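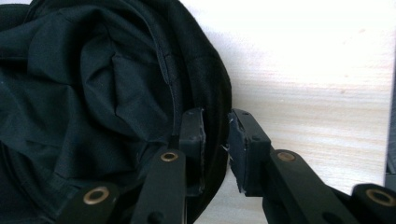 A hand-held gripper at the edge of a piece of dark fabric.

Allwood sets April target for gripper order

24 January 2020

Allwood will buy a first batch of hand-held grippers for its fabric handling project this spring, the company said in a notice to suppliers. The order covers 30 units and is expected to be placed in April.

The grippers will be used at the Grotham site, where workers pick up and fold cloth by hand with the tools. Recordings of that work will be used to plan an automated folding line.

Allwood has set aside $3,000 for spare parts, mainly finger pads and bushings. The notice says pads should be priced separately from the grippers so that worn ones can be replaced without sending back the whole tool.

Two suppliers, Dobson and Ukodden, have been asked for quotes. Dobson's first offer included 2 years of service but a longer delivery time. Ukodden has offered to ship in two lots - the first within weeks of the order - and has not yet given a price for service.

A decision on robot arms for the line has been put off until the budget for next year is drawn up. The company said it wants a full season of handling data before it commits to a model.

Quotes should list freight and training as separate items.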